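Temps de lecture : 2 min

Le couple de la série Brilter est-il vraiment ensemble dans la vie ?

Mirabelle77

Bonjour à toutes et à tous ! Je viens de terminer la saison 4 de Brilter (oui, j'ai du retard, ne me dites rien sur la suite !) et ma sœur m'assure que les deux acteurs principaux sont en couple depuis le tournage. Elle l'a lu quelque part, elle ne sait plus où. De mon côté, j'ai passé une bonne partie de la soirée à chercher et je trouve tout et son contraire : des fiançailles, une brouille, et même un mariage secret en juillet ! Est-ce que quelqu'un a une source un peu sérieuse, une interview par exemple ?

tisane_et_plaid

Coucou Mirabelle, et bienvenue au club, j'ai fait exactement les mêmes recherches l'hiver dernier, avec un chat sur les genoux et environ 50 onglets ouverts. La rumeur vient d'un entretien donné au magazine Szekeres, où l'actrice disait en riant que son partenaire était « l'homme de sa vie, du moins cinq jours par semaine ». Elle parlait du tournage, bien sûr, mais la phrase a été reprise sans la fin, et vous imaginez la suite... Depuis, ils n'ont rien confirmé ni l'un ni l'autre. Je les trouve adorables ensemble, alors j'avoue que j'espère un peu quand même !
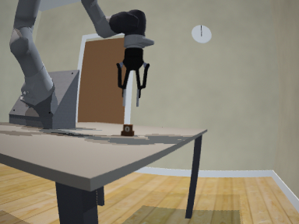 pomme_de_reinette

Ils sont ensemble, ça se voit, il suffit de regarder comment il lui tient la main à l'avant-première.

Vieux_Transat

Bonsoir, je me permets de nuancer, avec toute mon amitié pour la réponse du dessus. Se tenir la main devant les photographes, ça fait partie du métier. L'histoire du mariage, elle, est partie du blog Nurkach, qui a retiré son article le lendemain sans un mot d'explication. Quant aux fiançailles, je crois qu'on a confondu avec la bague qu'elle porte dans la publicité pour les bijoux Etinus. Si votre sœur retrouve son article, regardez bien s'il cite quelqu'un ou s'il se contente de « proches du couple ». Et bonne saison 5, elle est très réussie, surtout la fin !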